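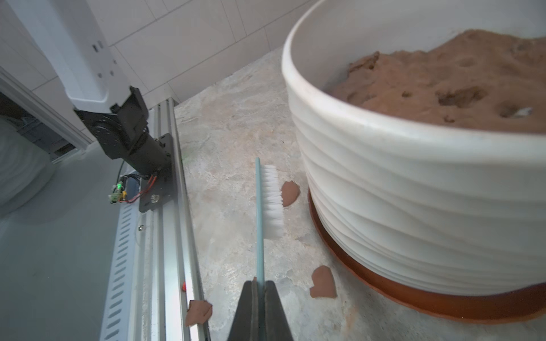
Ticket: Online shop shows wrong stock after nightly import
Product: Ridik Import, connected to Laneck shop
Status: Open, waiting for customer

Hello support team,

We sell home and garden goods and some board games. Every night Ridik reads the stock file from our supplier Fagerlund and updates our shop. The file has 1,650 lines. Since Wednesday the import stops after line 300, but the log says "Completed". All products after this line keep the old stock number, so customers can order things which we don't have.

What I tried already:
Started the import by hand at 7:40 in the morning. Same result.
Saved the file again as UTF-8. Same result.
Deleted line 301 – then the import stopped at line 300 again, so I think this line is not the guilty one.
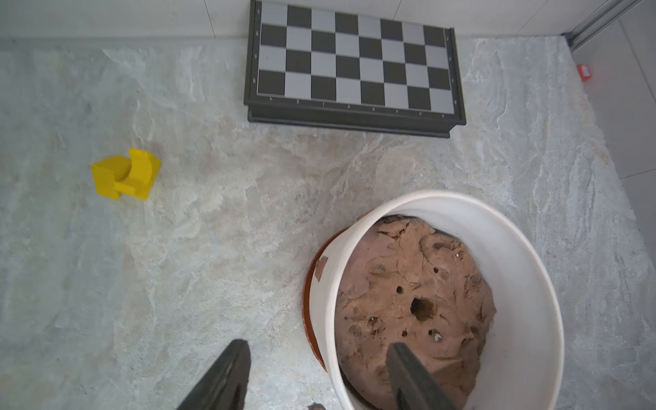

Ridik Support wrote: Thank you for the clear report. Please open Settings, then Import, and tell us which value you see under "Batch size". Please also check if "Stop when batch is empty" is turned on.

Batch size is 50. "Stop when batch is empty" is turned on, but I did not turn it on myself. Maybe it came with the last update? I looked in the file also. Lines 301 to 350 are all products that Fagerlund marked as "discontinued", and our filter skips them. I did not know that this can matter.

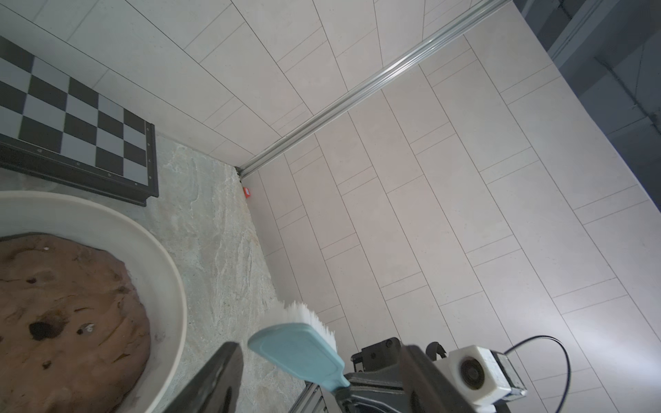

Ridik Support wrote: It does matter. When the filter removes every line of a batch, the batch counts as empty and the import ends with no error. Please turn the option off, run the import once more and send us the last lines of the log.

I turned it off and ran it again. Now it goes to the end of the file, thank you very much. One problem remains: 47 products have stock zero in the shop, but in the file they have a number. All of them are from the brand Ollov. The item codes begin with a zero – for example 00418 – and in the shop the code is 418.

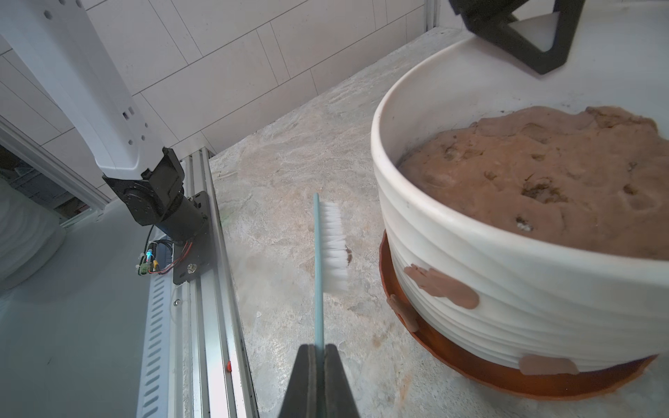

Ridik Support wrote: Then the column is being read as a number. Under Column types, set "Item code" to Text, save, and import again. Please tell us the result before we close the ticket.

I will do it tonight after the shop is quiet, and I write here tomorrow.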